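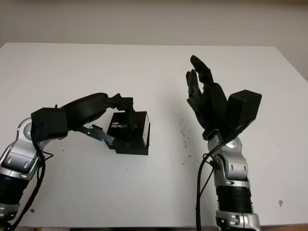

A robot arm reaching over a white tabletop.

Small Booths, Long Days

The spring building trades fair in Rekholm opens its loading doors at 6 in the morning, and by then there is usually a line of vans down the service road. Most of them belong to companies with one booth, two people and a folding cart.

Virgilio Sarmiento has been coming for 11 years. He handles sales for Makance, a maker of door closers and hinges, and he books the same spot every time, on the side aisle near the coffee stand. The spots by the main entrance cost nearly twice as much, and he tried one once.

"People were still putting their coats away," he says. "They walked right past us. By the coffee they're standing still, and they have one hand free."

The fair drew 1106 registered visitors this year over two days. That is small next to the shows in the capital, but exhibitors say the crowd here is mostly people who buy things: site managers, school facilities staff, owners of hardware stores. Fewer students come, and fewer people filling a bag with pens.

Booth prices went up this spring after three years without a change. The organizer, Mitby, put the increase down to the cost of renting the hall. Power is now billed separately, and so is carpet. Sarmiento skipped the carpet and brought rubber mats from the warehouse. His total bill, including two hotel nights and parking, still came out higher than last year's.

Other companies have started to share. Nurmi, which sells window fittings, split a corner booth with a supplier of sealants. They had one counter and one sign with both names on it, and each sent a single employee. The arrangement worked well enough in the mornings. Around lunch it got harder, and visitors who wanted a price on sealant were sometimes handed a window catalog and asked to come back.

Follow-up is where a lot of the money gets lost. Sarmiento writes his notes on paper cards while the person is still talking, then types them up at the hotel the same evening. He came home this year with 21 cards he considers worth a phone call. The rest get an email and the spring price list. In his first few years he waited until he was back in the office, and by then he could not remember who had asked about fire doors and who had only wanted directions.

He has also cut down on what he brings. The Makance booth used to have a full-size door in a steel frame, which took two men and most of a morning to set up. Now there is a half-height door on a stand that fits in the van with the seats folded. Visitors open it and let it swing shut, usually several times.

Bookings for next year's fair open in September. Companies that signed up again before 1 May 2019 were offered this year's rate on the booth itself, with power and carpet extra. Sarmiento sent in his form on the second day, before he started packing up, and asked for the side aisle.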